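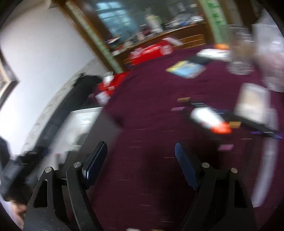

4.2 Viewer Voting and Elimination Order

We coded 89 episodes of the dance contest Plirnside, covering every season in which the public vote was combined with judges' scores. Each couple's weekly score was rescaled to 100 points so that seasons with different panels could be compared.

Couples ranked last by the judges were often saved by the vote, most of all in the first 3 weeks. Celebrities who came to the show from acting kept this advantage longer than those from sports. Palacios found the same pattern in her study of Batitz, a singing contest with a similar format — though there the effect faded by mid-season.

Press coverage was measured separately. For each season we drew 200 items from the entertainment site Collado and marked whether they dealt with the dancing, the contestant's family, or something else. Items on family were the largest group in the weeks before the premiere. Their share fell once the show was on the air.

Last updated: September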